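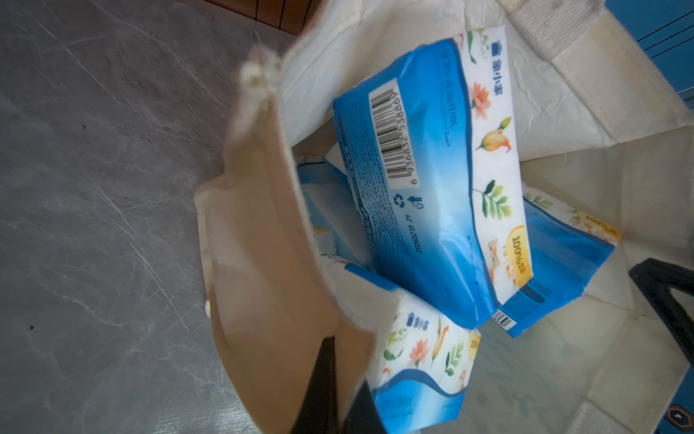
Tote bag

A tote bag is a large, usually unfastened bag with two parallel handles rising from its sides. The verb "to tote", meaning to carry, is considerably older than the bag, and people evidently managed to do a good deal of toting without specialised equipment. The canvas version is now the most widespread, having spread through grocery stores, bookshops, conferences and the cupboard under the sink.

Construction

The simplest totes are made from a single length of cloth folded at the bottom and sewn up both sides. Better ones add a gusset, a boxed base that lets the bag stand up by itself, at least while there is something in it. An empty canvas tote has no structural ambitions and will settle into whatever shape gravity proposes.

Cotton canvas is a plain weave sold by weight. Light cloths fold small and are favoured for giveaways; heavy duck will carry firewood, and can feel as though it is already doing so. Unbleached cloth keeps the cream or beige colour of the fibre, often with darker flecks of seed husk, which manufacturers call natural character and previously called flaws.

Handles are sewn with a square of stitching crossed corner to corner. Handle length divides users into those who carry at the hand and those who carry at the shoulder. Bags of intermediate length suit neither group and are very common.

Promotional use

A tote costs little to print and offers an advertiser a flat surface that the public will carry about free of charge. The furniture retailer Furnport gave away 4,000 at the opening of its Skandton store, and ran out before noon. The design showed a chair that had been discontinued by the following July. Complaints about the chair outnumbered complaints about the bag, which had no complaints recorded against it except that the handles were of intermediate length.

Literary festivals adopted the form early. The designer Hedvika Hájek, whose lettering for the Dagdag book fair was widely copied, held that a tote should be legible from across a tram and should not mention the sponsor more than once. The fair's sponsors accepted the first point.

Collecting

Collectors generally divide into those who set out to collect totes and those to whom it has simply happened. The best-documented private holding is that of Igor Oravec, a retired map librarian, whose catalogue runs to 2,244 entries, 103 of them listed as duplicates and 83 as "possibly duplicates, washed". The catalogue is arranged by colour of handle, a system that its compiler defended in print and later regretted in a footnote.

Care

Canvas that has not been pre-shrunk will shrink in a hot wash, chiefly in length. Cold water and line drying are usually recommended. Ironing is possible but seldom witnessed. Raw edges inside the seams fray with repeated laundering, and a zigzag stitch or a strip of bias tape will slow the process. Bags used for raw meat or unwashed vegetables should be laundered between trips, advice that is printed on many labels in a very small typeface.

See also

Grocery bag
Rucksack
Duck (cloth)
String bag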